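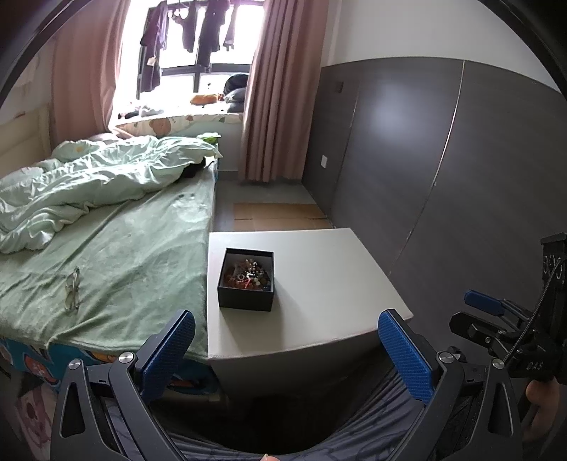

Logo nur als JPG bekommen, ist das normal?

Preleo
Hallo zusammen, ich mache mich gerade mit einem kleinen Hofcafé selbstständig (Mollaveck heißt es) und habe mir dafür ein Logo samt Flyer gestalten lassen. Das Logo gefällt mir richtig gut! Geliefert wurde es aber nur als JPG, 1000 Pixel breit, mit weißem Hintergrund. Jetzt will die Druckerei für die 2000 Flyer eine Vektordatei, und die Designerin möchte dafür extra Geld. Im Angebot steht bloß »Logo inkl. Reinzeichnung«. Muss ich das zahlen?

Firo
Also bei Reinzeichnung würde ich schon eine druckfertige Datei erwarten, sprich PDF, SVG oder EPS. Ich hatte den gleichen Ärger bei meinen Visitenkarten. Frag erst mal freundlich nach, ob sie vielleicht die offene Arbeitsdatei meint – die kostet bei vielen tatsächlich extra, die druckt aber auch keiner. Und lass dir gleich eine einfarbige Version mitgeben, die brauchst du spätestens für den Stempel. Wie es rechtlich aussieht, weiß ich nicht, dafür müsste man das ganze Angebot kennen. Schau auch nach, was zu den Nutzungsrechten drinsteht.

Arellano
Einfach selber nachzeichnen, mit Inkscape geht das. Hab ich auch gemacht, zwei Abende, die Rundungen sind halt ein bisschen eckig geworden.

Preleo
Danke euch! Nachzeichnen traue ich mir nicht zu, aber ich schreibe ihr heute noch wegen PDF und Stempelversion.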